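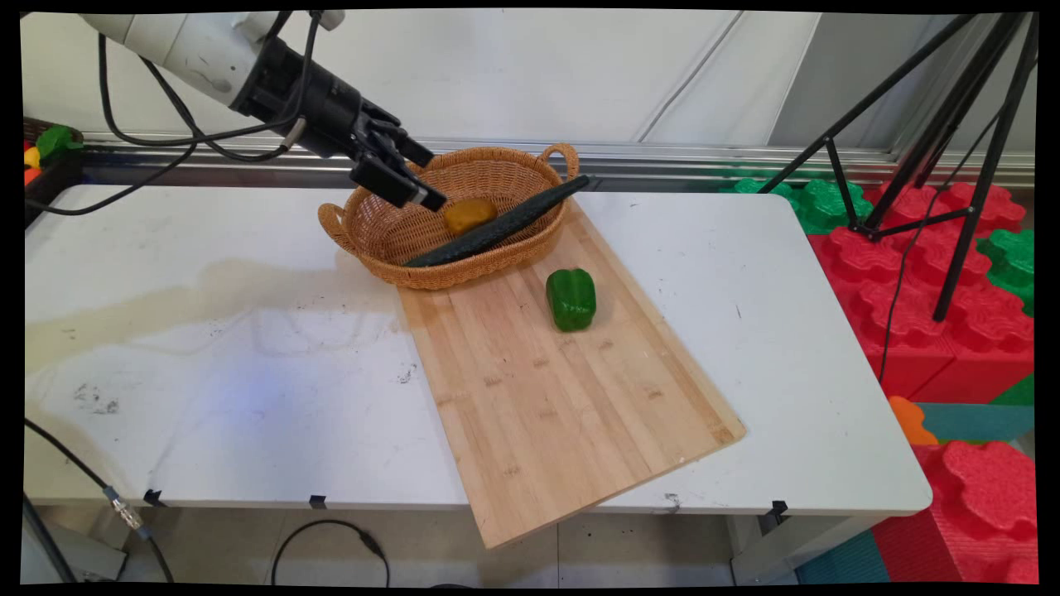

The arm over the basket, with the potato and the cucumber in it and the green pepper still on the board.

29 Apr 2026

I want to write down the budget matter while I still have it in my head, because tomorrow I must send the list to Beverley Wragg and after that I will not be allowed to change it until November. So this entry will be mostly money. I am sorry, diary.

The morning was vegetables. I ran the arm with the basket and the cutting board until lunch. The cucumber is the difficult one, it is longer than the basket and it lies across the rim, so there is never one correct place to hold it. The potato I like. The pepper has its own moods and I left it for the end. My notes from the morning are in the other notebook, I will not copy them here.

After lunch I closed the door and opened the spreadsheet. It has had the same name since winter, "equipment new new", and I am a little ashamed that other people can see this.

The question is the gripper. Our two-finger gripper is good for what it was bought for. But the plan for next year says fruit and vegetables of all sizes, and I do not believe that one pair of fingers will bring us there without a lot of suffering. I have two offers. Plalis wants 1,350 for a set of soft fingers with the mounting plate included. Trirance wants 1,000, and the plate is extra, and the price of the plate is "on request". I requested it. This was before the holidays. Today I requested it again, in a more polite tone than I felt.

In my first language we have a word for a price that grows while you look at it. I tried to explain it once to Beverley and she said that in English the word is "quote".

If the Trirance plate is cheap, Trirance wins and I have money left for the second thing. If the plate is expensive, then both offers are the same and I would rather take Plalis, whose delivery time is shorter and who answer the phone. I called them today to check whether the fingers can be bought again separately when they wear out. The man said yes, in pairs, but he did not have the price in front of him. He promised to write. I put a yellow cell in the spreadsheet for it. There are many yellow cells now.

The second thing is the table. I did not want to ask for a table. It feels like a childish request beside a gripper. But the top of the white one is scuffed and has that big yellowish stain on the left half, and I have cleaned it with everything that is permitted in this building. I thought about a new top only, gray and matt, on the same legs. Catterall sells tops cut to size. They would also cut it a little wider, so that the board does not need to hang over the front edge. I measured twice and got two different numbers, then I measured a third time and took the number I liked more. I should measure again before I order, and I write this here so that I remember.

Then there are the cables. I drew a small plan on paper for a cable sleeve that goes along the arm, and for a channel under the table, as now there are loops at the arm and one more on the floor. A sleeve costs almost nothing. The problem with things that cost almost nothing is that they do not fit in any line of the form. Last year I put clips and tape under "other" and the form came back to me with a question mark. This time I will put the sleeve and the channel together with the table top and call the whole line "workspace". I think that it is honest enough.

Beverley came by at four with her tea and read the list over my shoulder. She was kind about it. She said the gripper will pass, if I write one good paragraph about why, and the workspace line will pass if it stays small. The service contract she does not want to see at all. I had it in the list from Cotamby, for 2 years, with one visit each year. She asked me how many times we have called somebody for a repair since the arm arrived. I had to say that we have not called anybody. She drank her tea. I took the contract out.

But I am not sure that she is right. I have fixed small things myself, and the evenings that I spent on this are not in any spreadsheet. If I had put my hours at the normal rate, Cotamby would perhaps look cheap. I did not say it in the moment, I am slow in arguments and I always find the sentence on the bus. So I made a new tab and started to write the hours there. From today, every time I stay late for the arm, I will write the date and how long. In November I will show it to her, and then we will see. It may also show that she was right, and this would be useful too, although less pleasant.

The total now, without the contract, is under what we had last year, and this makes me nervous. When you ask for less, they remember it. My former boss always added a thing that he could lose later. I do not have the courage for this, and also I think Beverley would find it in 5 minutes.

Still to do before I send:
Write the paragraph for the gripper. Say which objects, say what we lose with the present fingers. No adjectives.
Call Trirance in the morning and not write again.
Ask Catterall if matt costs more than glossy.
Measure the table.
Rename the file.

I bought bread and a cucumber on the way home, a short one. I stood in the shop and took it in my hand with two fingers only, to see where it wants to turn. It turned toward the thick end and I nearly dropped it on the foot of a lady. I must remember to weigh the one from work, I never did it, and the payload table from Plalis starts from grams.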